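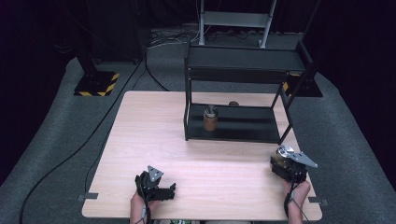
Two-tier shelf on the desk or on the wall?

plirk_desk
Need opinions. I've got a black metal two-tier rack, the Radamero kind, and I keep going back and forth on leaving it on the table. My jar lives on the bottom shelf and I love having it right there — but it does eat up a whole corner!

dzenefan86
Leave it. I had the Fornon wall one and hated drilling for it.

mossyoak
Disagree. Wall, every time. Wiping around skinny legs gets old fast, and crumbs collect under that low shelf.

dzenefan86
So lift it up and wipe? Takes me ten seconds.

mossyoak
Not with 300 tea bags and a kettle on top it doesn't.

plirk_desk
No kettle here, mossyoak. I'm renting in Plirkville too, so holes in the wall are kind of a problem.

mossyoak
Ok, renting changes things. Stick felt pads on the feet at least, that light wood grain will scratch.

plirk_desk
Felt pads it is. Picking some up tonight.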